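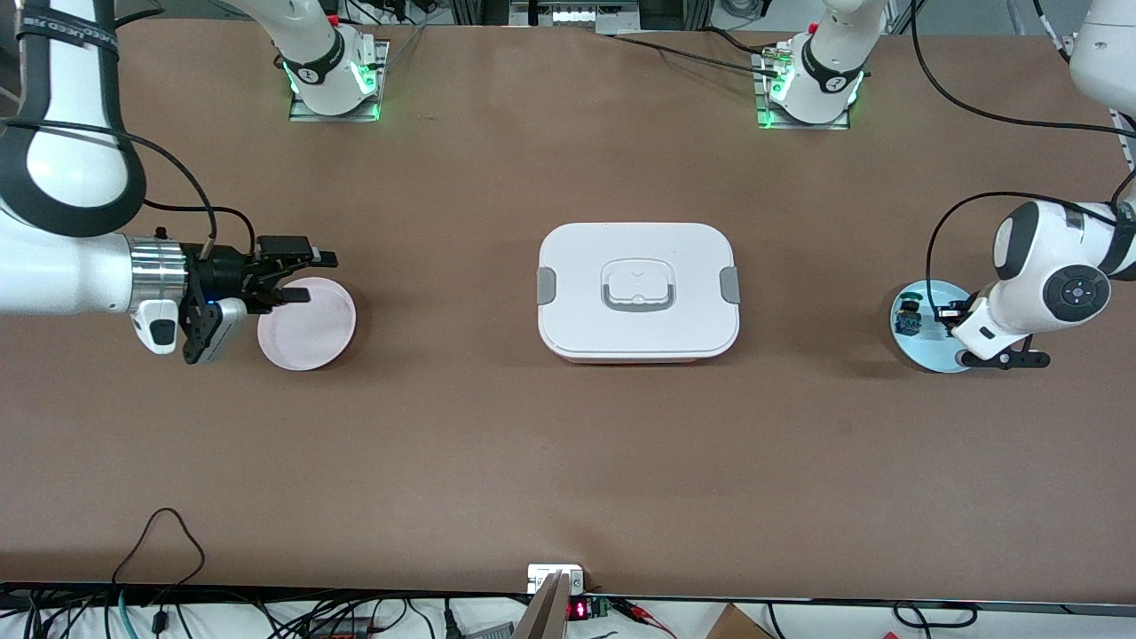 *Hundholm Residents' Club, blog pages*

The march over the ferry cuts went past the end of our road in June, and I walked with it as far as the town hall. The organisers had asked for a permit for 90 people. The council's own count at the bridge was 1,684.

The council had put up barriers across the square the evening before. There was a notice on the library door saying it would shut at noon, and the bank did the same. I understand being careful, but the letter we all got made it sound as if windows were going to be broken. Nothing of the sort happened while I was there. People from Marras had come over on the early boat with banners, and a brass band played badly on the steps.

Kilian Hauser spoke first. He is the only councillor from Brutorport who voted against the cuts, and he read out the new winter timetable, which leaves six sailings a week. Then he said he would ask for a second vote. He got a cheer for that, though I don't think he has the numbers.

My neighbour, who is 94, watched from her front step and wants it noted that the last march was longer.

The police stood by the war memorial and mostly gave directions. I left at four. The petition is still at the bakery if you haven't signed, and the next council meeting is open to the public. Bring a cushion, the benches are hard.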